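Flallcombe Torchlight Procession Group
Minutes of the meeting held on 07/04/2026 at the Furnival Rooms

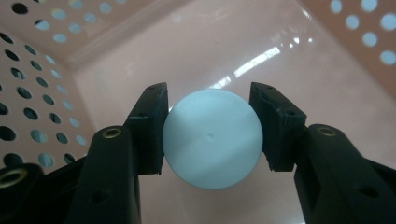 Present and apologies

Present: Saron Belay (chair), Amanuel Tsegaye (minutes), the parade marshal, the band secretary, two members for the riding display and the parish clerk. Apologies were received from the schools contact and from the Arklow drummers.

Minutes of the last meeting

Agreed as correct, with one change. Under item 4 the word "Saturday" should be taken out, as the day of the procession had not been settled when the item was discussed.

Matters arising

The clerk has written to the highways office about closing Mill Lane and has had an acknowledgement but no decision. The form asked for a drawing of the route, which was sent separately.

The lost property from last year has been handed to the parish office. Two scarves and a drum key have not been claimed.

Route and timings

The marshal went through the route. Walkers will gather in the school car park, go down Mill Lane, cross the bridge and finish on the recreation ground. The bridge is narrow and last year the bands closed up behind the walkers there. It was agreed to leave a gap of three minutes between sections. The marshal will put one steward at each end of the bridge with a radio.

Amanuel Tsegaye asked if the route could go past the almshouses again. The marshal said the scaffolding there was due to stay up until the end of the summer. Left for next year.

Torches

600 wax torches have been ordered from Pukodside, the same number as last year. Delivery is to the parish store. Saron Belay will check the boxes when they come in and tell the supplier of any breakages within the week.

Under-twelves will carry battery lanterns. There was some discussion about whether this should be under-tens. Put to the vote and kept at twelve.

Sand buckets are needed at the finish. The cricket club has offered theirs and the clerk will collect them.

Bands and displays

14 groups have asked to take part. The band secretary read out the list. Three have not returned their insurance papers and will be written to again, with a closing date at the end of April.

The riding display will go on before the torches are lit. The riders' members said the horses did not settle last year with the loudspeaker so close to the ring. The loudspeaker will be moved to the pavilion side.

The Arklow drummers have asked to lead the procession. Agreed, provided they can be in place for the briefing.

First aid

The quote for first aid cover has gone up. The chair will ask whether a smaller team would be suitable for a crowd of last year's size. To come back to the next meeting before anything is signed.

Any other business

The clerk asked that stewards return their tabards on the night. Several are still out.

The band secretary asked for a second portable toilet near the car park. Agreed.

Actions

Clerk: chase highways office; collect sand buckets; book toilet
Saron Belay: check torches; first aid quote
Band secretary: letters about insurance
Marshal: steward list for the bridge
Amanuel Tsegaye: circulate minutes and confirm the room for the next meeting

The meeting closed at 8.50 pm.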